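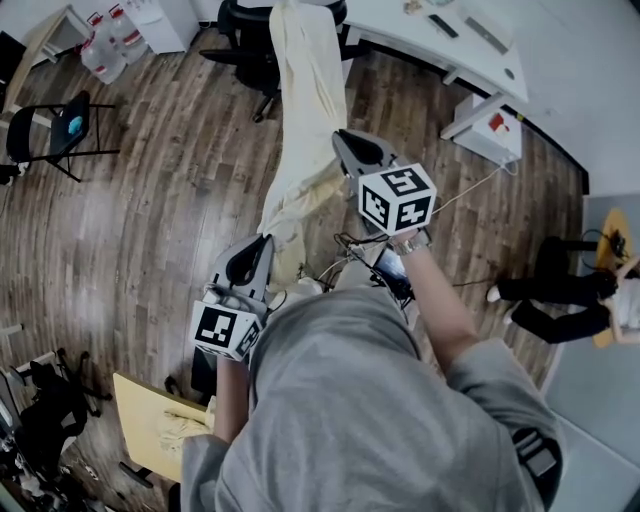 Figure 3. Operator's view during cloth handling with a pair of hand-held grippers, each carrying a cube marker.

6 min read

4. House rules for recording with hand-held grippers

I'll say at the outset that I never meant to write a rulebook. When we started the Stendum recordings I thought the grippers would more or less look after themselves: pick them up, do the task, put them down, move on. Paavo Rantala, who has run more sessions than anyone else in our group, warned me that this would not last past the first month, and he was right. By September we had 2379 recordings on disk and no agreed way of saying which of them were any good. So this section sets out the practice we settled on, and a few places where we still argue about it.

4.1 Markers first

Everything we do with the grippers afterwards depends on knowing where they were, and for that we lean on the printed patterns on the white cubes (Figure 3). Our first rule is that the operator checks both cubes before picking up anything else. Are the faces clean? Is a corner lifting? Has a thumb been resting on one of the squares? It takes hardly any time and people still skip it, me included. We threw away 55 recordings from one afternoon over a smudged face that anybody could have wiped off with a sleeve.

The second half of the rule is about how you hold your arms. You don't have to keep both cubes in perfect view all the time -- that would make for very odd folding -- but you should avoid tucking one gripper behind the other for long stretches. Rostam Rashti wanted a hard limit here, written in seconds. I didn't, as I think a limit like that makes new operators stiff and slow, and then you have recorded a person worrying about a limit. For now the rule says "briefly", and the reviewer decides.

4.2 Cloth is its own case

Rigid objects are kind to you. A cup is where you left it. Long pieces of cloth, like the cream one in Figure 3 that runs from the office chair down to the floor, are a different matter, and most of our arguments have been about them. At what point does a trial start? Rashti's view is that it starts when the fingers first close on the fabric. Mine was that it starts when the operator begins to reach, and I lost that one, mostly on the grounds that two reviewers could agree on his moment and could hardly ever agree on mine.

We also ask that the cloth's starting position be varied on purpose. Left alone, people drape it the same way every time (I have a favourite way, I discovered, and so does everyone else). The Ratmont protocol, which we borrowed from quite freely, deals with this by giving the operator a card with a starting arrangement on it. We tried cards for a while and found them fussy, so now the operator simply may not use the same start twice in a row.

4.3 Floors, cables and feet

Working at floor level is handy because there is so much room, but it puts the cloth, the cables and the operator's feet in the same place. You can see in Figure 3 how near the small device and its leads are to the grippers. Our rule is that the operator traces each cable by eye before the first trial and again after any break. If a lead has to cross the floor, it should lie flat, and the operator should be able to say out loud where it goes. That sounds silly until you have stepped backwards onto one with both hands full.

We do not ask for a bare room. Early drafts did, copying the Nurmi guidelines nearly word for word, and I now think it was a mistake for our purposes. Homes and offices have chairs and water jugs and folded-up things leaning about in them, and a policy trained on bare floors will have a bad time in either. What we do ask is that nothing gets moved during a trial, and that other people in the room stay put until it ends. Sitting down is fine. Walking through is not.

4.4 When to stop

An operator may stop at any time and need not give a reason. I feel strongly about this one. Holding two grippers out in front of you is tiring in a way that creeps up, and tired trials look fine until you try to use them. A stopped trial is kept and marked as stopped; it is never quietly deleted. Of the first 700 recordings we went back and checked by hand, the stopped ones taught us more about the wording of these rules than the clean ones did.

The marking scheme itself lives in Brorniline, our review tool, and is described in the next section along with the disagreements between reviewers.

3 comments · 55 shares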